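Dadomcombe公共实验室五月重新开放，台面改铺深色织物

Dadomcombe公共实验室本月恢复接待，位于Morrison楼一层的玻璃仪器练习室是最先开门的一间。这间屋子停用了一个冬天，主要是更换水管和重做台面。现在来访者看到的最大变化在桌上：原来发白的旧台面不再直接使用，练习用的桌子铺上了深色斜纹布，试管架、漏斗和烧瓶都放在布上。

负责练习室的Mabli Hughes介绍，铺布的想法去年就有了。旧台面是浅色的，透明的玻璃管和塑料件放上去不容易看清边缘，初学者伸手去拿时常常碰倒旁边的东西。换成深色底以后，玻璃的轮廓和管口的反光都显出来了，眼睛不太好的学员反应尤其明显。

“以前我总要提醒大家，这里还有一根管子，”Hughes说，“现在说得少了。”

所用的布由本地织物商Druna供货，斜纹，织得很密，平铺在桌上，摸起来比桌布厚一点。实验室先拿了几种样布回来试，有一种表面起绒，粉末撒上去清不掉，很快就退了回去；还有一种太滑，烧瓶托放在上面会跟着手走。最后定下的这一种纹路细，拉平以后不容易起褶。
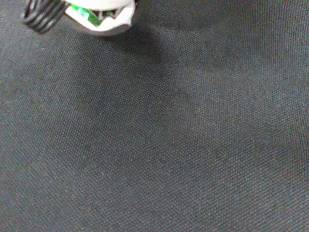 布铺上去之前要先过一遍水，晾干后再熨平。Hughes说第一批布没有过水就裁了，洗过一次缩了一截，桌角露在外面，只好重新裁。缩水的那几块没有扔，剪成小块，垫在玻璃器皿柜的抽屉里。

练习室现有6张桌子，每张桌子配一块布，另留一套替换。布每周二收去清洗，当天上午练习室不开放，下午一点以后照常。沾了染料或指示剂的布单独放，不和其他的一起洗。Hughes在门口贴了一张手写的说明，写明哪些练习可以在布上做，哪些必须回到水槽边的瓷砖台面上去做。加热、使用强酸强碱，以及一切带明火的操作，都属于后一类。

换句话说，铺布的桌子只用来练习摆放、装配和转移。这些动作听起来简单，却是练习室里出问题最多的地方。把试管放进架子，把漏斗对准瓶颈，把圆底的瓶子放稳，很多人在学校里只看过别人做，自己动手的机会很少。

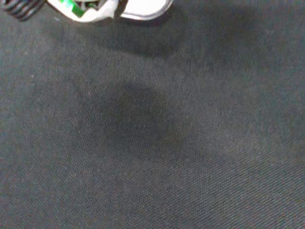
从摆放开始

恢复开放后的第一组课程叫“桌上玻璃”，每次两小时，不收费，需要提前登记。课程由Hughes和从Printon来的两位退休教师轮流带。报名窗口开了不到一周，登记人数就到了763人，远远超过练习室能接待的数量，实验室只好把课程延长到夏末，并且优先安排从来没有上过课的人。

每次课收8个人。Hughes说人再多就看不过来，玻璃器皿又不便宜，摔了要补。她不赞成把两张桌子拼起来多坐几个人，理由是中间那条缝正好在布底下，看不见，瓶子放上去会歪。

第一节课几乎不倒任何液体。学员先学认器皿，再学拿，最后学放。试管要捏靠近管口的位置，从架子上方的孔里垂直放下去，不能斜着塞。放之前看一眼下面的底板，确认管底能落到位。练习室用的试管架是透明的，优点是从侧面看得见管身，缺点是架子本身也不显眼，所以更需要深色的底。

圆底瓶不能自己站着，要放在瓶托上。练习室用的是软木圈，棕黄色，中间有孔，放在布上不滑。有人问过能不能用塑料圈代替，Hughes说可以，但练习室的软木圈用了很多年，没有坏，也就没有换的打算。新买的软木圈有时会掉屑，用之前要拿干刷子刷一遍内圈。

漏斗的练习放在后半节。白色半透明的塑料漏斗，宽口朝上，细颈插进下面的小瓶里，看上去很稳，倒的时候却容易翘。带课的人会要求学员一只手扶住漏斗边，另一只手倒，倒得慢，不要让液面升到漏斗边沿。先用清水练，练到桌上没有水点了再换别的。 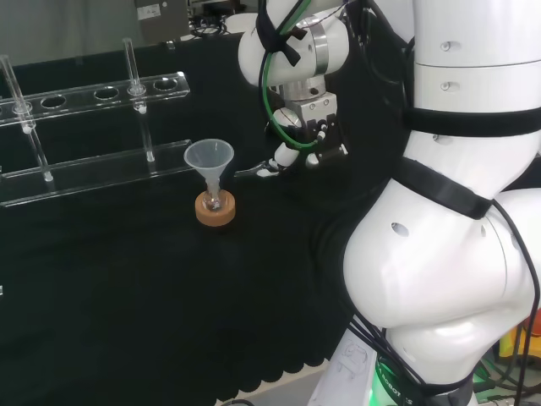

水点在深色布上很容易看出来，湿了的地方颜色会变深，一时半会儿退不掉。从Printon来的一位教师说，过去在浅色台面上练，学员倒完水以后常常觉得自己一滴没洒，拿纸一擦才发现不是那么回事。现在不用擦，低头就能看见，学员自己会放慢。她也承认，有几位年纪大的学员因此紧张，手反而更抖，她就让他们先在水槽边练一会儿再回桌前。

课程的第二节开始做转移。学员要把试管里的水倒进小瓶，再从瓶里分回试管，最后用量筒量一次，看剩下多少。起始水量是100毫升，分装几轮之后少掉的部分写在纸上，交给带课的人。Hughes没有设及格线，她认为数字放在那里，学员下一次来会自己去比。

第三节由学员自己定内容。登记表上写得最多的是过滤和结晶，也有人想学怎么清洗细颈瓶。一位来自镇上面包房的学员想弄明白怎样量少量的浸膏，他带来了自己的小瓶子，瓶颈太细，练习室的漏斗插不进去，最后是用滴管做完的。

布和桌子的一些细节

练习室的布并非每块都缝边。Hughes解释，缝边会在桌沿形成一道棱，手臂搁在上面不舒服，玻璃棒滚过去也会弹起来。裁口用一种布用胶水封住，洗过几次后会重新散开，到时候再封。铺的时候斜纹的方向没有规定，但同一张桌子前后两次最好一致，折痕会少一些。

桌沿不用夹子，布的下垂部分折到桌面底下，用扁平的布带拉住。试用期间有人把下垂的布角当成毛巾擦手，后来布角折得更深了，水槽旁边也多挂了两条毛巾。

灯光也跟着调整过。原来的灯正对着桌面，玻璃管口的反光太强，看久了眼睛累。新的灯管装在靠墙一侧，光从旁边过来，器皿的影子落在布上，颜色本来就深，不大影响看东西。傍晚的课还会拉上窗帘，六点前后西边的太阳正好照到最里面的两张桌子。

费用方面，实验室没有公布总数，只说台面织物是整个改造里花钱最少的一项，大头在水管。Druna提供布料时按成本价结算，裁剪由实验室自己完成。剩下的布头目前存放在Morrison楼的储物间，准备留给下一间要开放的矿物标本室。标本室要不要也用深色底，还没有定，管标本的人倾向于用浅色，说深色的矿石放在深色布上看不清。

也有人对铺布提出不同意见。几位在工厂化验室上过班的居民写信来，认为化学桌面上不应该出现任何织物，会吸液体，也难清理。Hughes把信贴在了公告板上，旁边附了她的回复。回复里说，信里讲的道理对，正式的实验台也确实不铺布，练习室的桌子只碰清水和空器皿，一旦换成别的液体，学员必须离开铺布的区域。她还请写信的人来上一节课，看看还有什么地方需要改。其中两位已经登记了六月的课。

公共实验室的其他房间仍在施工。二层的显微镜室预计夏天以后开放，天平室要等地面做完。施工期间Morrison楼的正门关闭，来上课的人从靠停车场的侧门进，进门右转就是练习室。侧门有一级台阶，坐轮椅的学员请提前打电话，工作人员会打开北面的坡道门。

器皿外借的办法没有变。登记过的学员可以借试管架、漏斗和瓶托，一次借一周。玻璃瓶不外借。归还时器皿要洗净晾干，软木圈不要用水泡，湿了以后会胀，放回原来的瓶子上会偏。

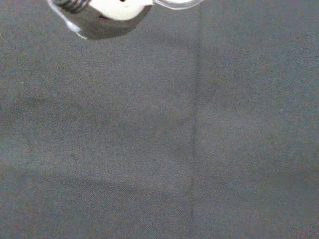 第一次去上课，需要自己带什么东西？

带一双不露脚趾的鞋和一支笔就可以，长头发请扎起来。护目镜、工作服和全部器皿由练习室提供，护目镜分大小两种，戴眼镜的人可以拿大号的套在外面。贵重物品不要带进来，门口的柜子没有锁。

课程登记在Morrison楼侧门内的登记桌办理，上午九点到下午四点有人。已经登记但没有收到上课时间的人不用重复填表，名单按登记先后排，通知会在开课前一周发出。临时来不了的，请在前一天中午之前告诉登记桌，空出来的位置会顺延给后面的人。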